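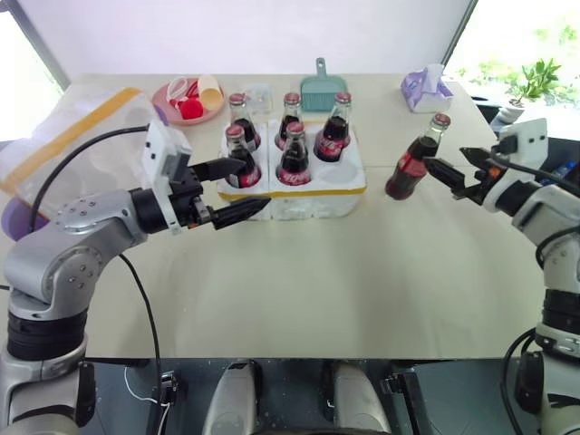 Ein Leser schrieb zu meinem letzten Beitrag, Einlagen aus Schaumstoff gehörten verboten, für Glasflaschen habe es der Karton mit Stegen immer getan. Dem widerspreche ich, mit Einschränkungen.

Eine Glasflasche für Cola versagt beim Transport selten durch senkrechte Last. Kritisch ist der Kontakt Glas auf Glas, vor allem an der Schulter und am unteren Rand des Etiketts. Ein Pappsteg hält die Flaschen auf Abstand, solange er trocken bleibt und nicht knickt. Eine geformte Mulde führt den Flaschenboden auf ganzem Umfang und nimmt seitliche Stöße als Verformung auf. Für kleine Gebinde, sechs Mulden in zwei Reihen zu je drei, halte ich das für die technisch bessere Lösung.

Der Versandhandel Burkon stellte im März auf Formeinlagen von Velteck um. Von den ersten 584 Sendungen kamen 2 mit Glasbruch an. Mit Stegkartons waren es zuvor 10 auf 100. Die Zahlen belegen wenig, da gleichzeitig der Spediteur wechselte – die Richtung überrascht mich trotzdem nicht.

Unterschätzt wird das Bestücken. Die Flasche wird am Hals geführt, senkrecht über die Mulde gebracht und ohne Verkanten abgesenkt. Wer schräg einsetzt, drückt die Muldenkante ein, und die Einlage verliert an dieser Stelle ihre Passung. Ich fülle deshalb die hintere Reihe zuerst und greife nie über stehende Flaschen hinweg.
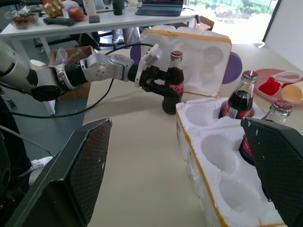 Lässt sich eine solche Einlage mehrfach verwenden? Mehrfach durchaus, solange die Mulden rund sind und die Flasche ohne seitliches Spiel steht.

Klebeband an den Kanten verlängert die Nutzung, erschwert aber die sortenreine Entsorgung. Dovis nimmt beklebte Einlagen nicht zurück, Lozano nur nach Absprache. Das ist der schwache Punkt des Materials, und hier hat der Leser recht: Für den einmaligen Versand ist Schaumstoff nicht zu rechtfertigen. Wer keinen Rücklauf organisiert, soll beim Karton bleiben und die Stege doppelt ausführen.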